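4. Kitchen trials

Can a machine make breakfast yet? For packing lines and warehouse shelves the answer has been a comfortable yes for years, but a home counter is a much harder place to work, and a much more interesting one. We chose toast as our first chore precisely because people find it so easy. A slice of bread bends, a lever needs a firm push straight down, and a slot leaves very little room for a badly angled wrist.

The trials in this section were run in the Ayala kitchen with the Cero controller, using the same arm throughout. Capucine Marty set up the counter and Odette Poulain scored the attempts. We made no effort to clear away the ordinary clutter of a kitchen - a controller that needs a bare table is of little use to the people we hope will want one. Each attempt was stopped after 900 seconds if the chore was unfinished. 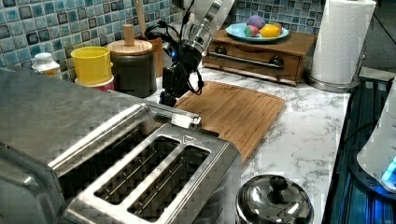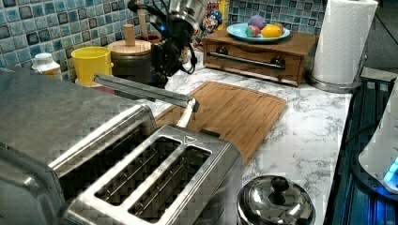
Figure 3. The arm at work over the counter in the Ayala kitchen, with the toaster at lower left and the grooved cutting board behind it.

Shiny metal was the part we worried about most. The toaster and the domed pot lid both throw back reflections, and our earlier Ernness controller often took a reflection for an edge. Cero was trained on 3126 recorded attempts, many of them with polished cookware close to the target, and the improvement delighted us. It found the slots reliably even when the light in the room changed between attempts.

Placing the bread is still slow. A person drops a slice in without looking, while the arm pauses, corrects its angle and tries again, sometimes more than once. Soft bread was the worst case by far, and fresh slices were often squashed at the corners. We are not ready to call this chore solved, but we are much closer than we expected to be when the Culley tests ended in March.

The next step is a longer run of 4000 attempts with the counter rearranged between sessions. We are especially eager to see how the controller copes with a toaster it has never met.

We use cookies to improve your reading experience. By continuing to browse this site you agree to our use of cookies. Accept | Manage settings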